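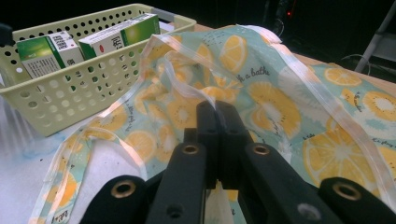 Tema 4. El establecimiento permanente y el IVA de las ventas a distancia

Apuntes de Daryna Yatsenko para el grupo de tarde

En la clase anterior vimos cuándo una persona física es residente fiscal. Hoy pasamos a las empresas. La pregunta es la siguiente: si una sociedad de un país vende en otro, ¿en cuál de los dos paga por su beneficio?

1. Regla general

El beneficio empresarial tributa en el país de residencia de la sociedad. El otro país puede gravarlo solamente cuando existe allí un establecimiento permanente, es decir, un lugar fijo de negocios por el cual la empresa realiza toda o una parte de su actividad. Una oficina, una fábrica o un taller son los casos típicos.

2. El almacén

Muchos convenios excluyen los lugares que se usan únicamente para guardar o entregar mercancías, si la actividad es auxiliar. Hay que leer siempre el texto del convenio aplicable, porque no todos dicen lo mismo sobre la entrega.

3. Caso para trabajar en grupo

Flivton, sociedad residente en el país A, vende por internet a clientes del país B. Alquila en Bañuelos (país B) una nave donde trabajan 5 empleados. En un año envía desde allí 232 pedidos. En 80 de ellos, los empleados negociaron el precio con el cliente y cerraron el contrato. La sociedad Plilero, independiente, hace el transporte.

a) ¿Es auxiliar la actividad de la nave?
b) ¿Cambia la respuesta si los contratos los firma siempre la central?
c) ¿Puede Plilero constituir un establecimiento permanente de Flivton?

Para la letra c) conviene repasar la figura del agente independiente.

4. El IVA va por otro camino

No se debe confundir el impuesto sobre el beneficio con el IVA. Una empresa puede no tener establecimiento permanente en B y, sin embargo, estar obligada a registrarse allí para el IVA. En el ejercicio suponemos un tipo único de 20 %.

Lectura para la próxima clase: el caso Dollholm, solo la parte de los hechos y la primera cuestión. Las respuestas del apartado 3 se entregan por escrito, una por grupo, con extensión máxima de dos páginas.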